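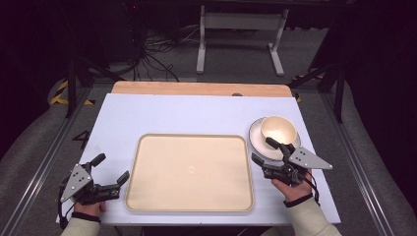
Annatjie Botha thinks my starter is not sour because I feed it too early. She wrote this in the margin beside the last entry, and she asked also why I never note the temperature of the water. She is right on both points, so from today I write down the water.

Notebook, May, Palldale kitchen workshop
Rye loaf, second series

Started at 7 in the morning. The starter came out of the cold cupboard with a thin grey liquid on top, which I stirred back in. Smell of apples, a little of nail varnish. Fed with equal weights of water and wholemeal rye from Hlongwane. Water at 19 degrees, straight from the tap.

By noon it had risen well but the top was still a dome. In the last series I used it at this stage. Now I waited until the dome began to sink in the middle, and this took more than two hours longer than I had planned. The smell was sharper, close to vinegar, and a spoonful pulled apart in short strings.

Mixing

Rye, salt, water, the starter. I left out the caraway this time, it hides too much. The dough was like wet clay and it stuck to everything up to my wrists. I shaped with wet hands on the table and did not add flour, although I wanted to.
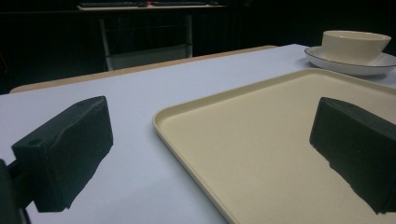 Proving and baking

Two tins, the old Geltar tin and the newer one from Teden. Same weight of dough in each. The Geltar one proved faster, perhaps it stood nearer to the oven. I baked when small holes came through the surface, like the holes in a crumpet.

Very hot for the first 14 minutes, then lower until the loaves sounded hollow. The Teden loaf had a crack along one side. I suspect I did not smooth the dough into the corner.

Both loaves were wrapped in a cloth and left overnight. I know that everybody wants to cut it warm — please don't, the knife comes out covered with paste and we learn nothing about the crumb.

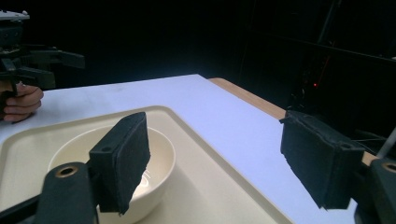

Next morning I cut the Geltar loaf first. Crumb even, a bit damp at the bottom, no tunnel under the crust. The sourness is clear now, and it stays after swallowing. The second loaf tastes the same but is drier near the crack.

To try: starter kept six hours at room temperature before the first feed, and water a little warmer. Annatjie, if you have your old rye notes, please leave them on the shelf with the scales. We need also more salt.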